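Jedance Style List: Frequently Asked Questions

What is the Style List?

The Style List is our yearly ranking of the 100 best-dressed characters on television. It covers comedy, drama and reality shows. Readers nominate and vote, and our editors put the final order together. It comes out in September.

Do you rank actors or characters?

Characters only. A nomination has to name a character and the show. If you nominate an actor for something they wore to a premiere, we move it to the Red Carpet page, where it does not count toward this list. Reality show hosts and contestants count as characters for our purposes. We went back and forth on this and the rule may change.

Who can vote?

Anyone with a free Jedance account. You need to confirm your email address before the ballot opens for you. One account, one ballot.

How many characters can I vote for?

Each ballot has 6 spots. You can leave spots blank. You can't put the same character in more than one spot, and the form will give you an error if you try. Order matters: your first spot is worth the most.

How many votes does a character need to make the list?

There is no set number. Last year we counted over 1,000 ballots, and the characters near the bottom of the list were separated by very little. Ties are broken by the number of first-place spots.

How are the categories kept apart?

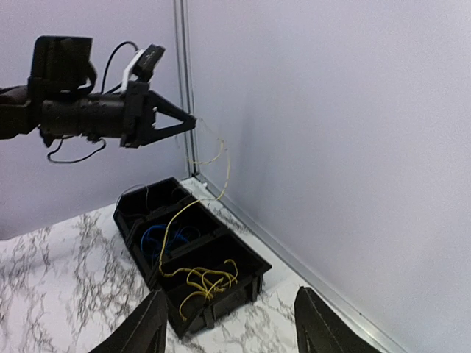
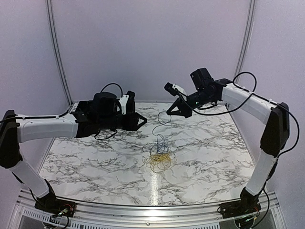 Every nomination is assigned to comedy, drama or reality before the voting starts, and it stays there until the final count. Shows that could go either way are placed by whatever the network calls them. We do the sorting first and the ranking second. Before we worked this way, the nominations were a lot like the yellow wire and the dark blue wire lying in one tangle on that marble-patterned top, and pulling a drama out of a pile of sitcoms took days. A tray with three compartments is closer to how it runs now, with blue in the middle and yellow in the one next to it. The three groups are merged only when the scores are final.

Can a character appear more than once?

Not in the same year. A character can come back the following year if new episodes have aired. Characters from shows that have ended stay eligible for one more list.

Why isn't my favorite on the list?

Usually the votes weren't there. Sometimes the show didn't air during the eligible period, or the nomination was missing the show title. We drop nominations without a title, so please check the form before sending it.

Do the editors change the results?

Editors can move a character up or down by a few places, mostly when a costume change late in a season came after many people had voted. They can't add a character who got no votes. Moves are marked with a small star next to the name.

Do brands or networks pay to be included?

No. Flurkel and Reuter buy banner ads on the site. They don't see the list before it is published.

Can I write to you about an entry?

Yes. Comments are open under each entry and can be up to 900 characters long. Keep them about the clothes. Comments about an actor's weight or face are removed, and repeat posts of this kind will close your account.

Where do the costume credits come from?

From the end credits of the episode. If a name is misspelled or someone is missing, use the correction form and include the season and episode number. Corrections are normally made the same day if they reach us before 3 p.m.

Can I reprint the list?

You can quote the top ten with a link back to us. For the full list, ask through the contact page. The Flernov newsletter has permission to run it in full, so you may see it there as well.

How do I delete my account?

Go to Settings, then Account, then Delete. Ballots already counted stay in the totals without your name.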